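Song Length and Audience Voting in a Student Music Contest
Project report, spring term
Group members: Quyên Ninh, Đức Quan, Touran Ghorbani
Supervisor: Thư Chu

1. Why we chose this topic

Every year in May our college holds the Jaswood Song Night. Students send in original songs, the songs are put on the contest page, and all students can vote before the live evening. The winner gets two days of recording time at the Amundsen studio in Bralport, so for people who write songs it is a serious prize.

After the last contest there was much discussion in our dormitory. Many students said that the short songs had an advantage, because voters listen on their phones between classes and do not have patience. Others said that the order of the songs on the page decides everything. Two of us had friends in the contest, and they had opposite opinions about why they lost. We thought this could be studied, at least in a small way.

The first version of our topic was much too wide. We wanted to explain "what makes a song win". Our supervisor told us to choose one thing that can be measured and one thing that can be compared with it. We chose the length of the song, and later we added the position on the page, as it was already in the data and it would be strange to ignore it.

2. Research questions

Our main question was: do shorter songs get more votes than longer songs in the online part of the contest?

The second question was: does the position of a song on the voting page have a relation with the number of votes?

We did not try to say anything about the quality of the songs. We are not music students, except Touran, who plays viola in the Drarholm youth orchestra.

3. Data

The contest office gave us the voting file without names or student numbers. It has one row for each vote, with the song number and the time of day. There were 1,142 votes in the file. Some rows were double, which means the same device voted for the same song again within one minute. We think this happens when the page is slow and the person presses the button another time. Đức wrote a small script to remove these rows. We also removed the votes given after the closing time, which the page had accepted by mistake. The final file for our analysis has 1,000 votes. We were surprised that it was such a round number and we ran the script again on a different computer to be sure. The result was the same.

For the length of the songs we used the time shown in the player. In several songs there is silence at the end, in one case almost half a minute. We decided to keep the length as shown, because the voter sees this number before pressing play. If somebody repeats our work, they could try the other way also.

We also sent a short questionnaire by e-mail to students who had agreed to receive messages from the contest. We received 626 answers. We asked if they listened to each song until the end, if they knew the artist personally, and if they started from the top of the page.

4. Method

We divided the songs into two groups, shorter than three minutes and three minutes or longer. Then we compared the average number of votes in each group. For the position, we divided the page into top half and bottom half in the same manner. We used the median as well as the average, because one song had very many votes and it pulled the average up.

In the beginning Quyên wanted to use a regression model, and we spent almost two weeks on it. The number of songs is small, and when we took away only one song the result changed its direction. Our supervisor said that this is a sign that the model is not suitable here. We left it out of the report, but the notes are in our project folder.

5. Results

5.1 Length

When we look at the averages, the shorter songs had more votes. When we look at the medians, the difference almost disappears. The reason is the winning song, "Lantern Street" by Tanko Nnaji, which belongs to the short group. Without this song the two groups are nearly equal. So the opinion we heard in the dormitory, that short songs always win, is not supported by our data. One short song won, and people remembered this.

5.2 Position

Here the difference was clearer. Songs in the top half of the page had more votes than songs in the bottom half, with the average and also with the median. The page was sorted by the date when the song was sent, so early senders were at the top. It is possible that the early senders are also more prepared and have better songs – we cannot separate these two things with our file.

5.3 Questionnaire

Most people who answered said that they did not listen to all songs until the end. This was expected. More interesting for us was that many of them knew at least one artist personally, and voted for this person. Several wrote in the comment field that they opened the page only for voting for a friend and did not play any song at all. One person wrote a long comment about the sound level, because some songs were much louder than the others and on headphones it was unpleasant. We had not thought about loudness before.

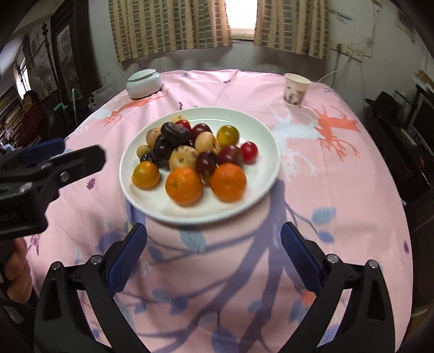 Did the winning song also win because it was near the top of the page?

"Lantern Street" was in the bottom half of the page, so its position does not explain the votes it received.

We talked with Tanko Nnaji after the contest. He told us that he sent the song on the last evening, and that he had cut the second chorus because he was not satisfied with his voice in it. The first version was longer than three minutes. With that version he would be in our other group, and our averages would look quite different. This shows how weak the comparison of averages is in a contest of this size.

6. Problems and limits

We have data from one contest only. The office has older files, but in the older contests the voting was on paper and the order of songs was different on each sheet.

The border of three minutes is our own decision. We tried also three minutes and fifteen seconds, and two songs moved to the short group. The medians stayed close to each other.

The people who answered the questionnaire are probably more interested in the contest than other students. Also, we could not connect the answers with the votes, as both were anonymous.

The work was not divided very well in the first month. All three of us were reading articles about streaming and nobody was writing. From the middle of the term we met every week and each person had one chapter, and after that it went better.

7. Suggestions for the contest office

The order of the songs on the voting page should be random for each visitor. Đức looked at the page and thinks this is a small change. The songs should also be brought to the same loudness before they are put online. We would like the page to count a vote only after at least one song is played, but we understand that this is maybe more difficult to make.

We do not suggest a rule about the length of the songs. From our results there is no reason for it.

8. Thanks

We thank the contest office for the voting file, Tanko Nnaji for the conversation, and our supervisor for reading three versions of chapter 4. The script and the empty questionnaire can be requested from Quyên Ninh. The voting file itself must stay with the office.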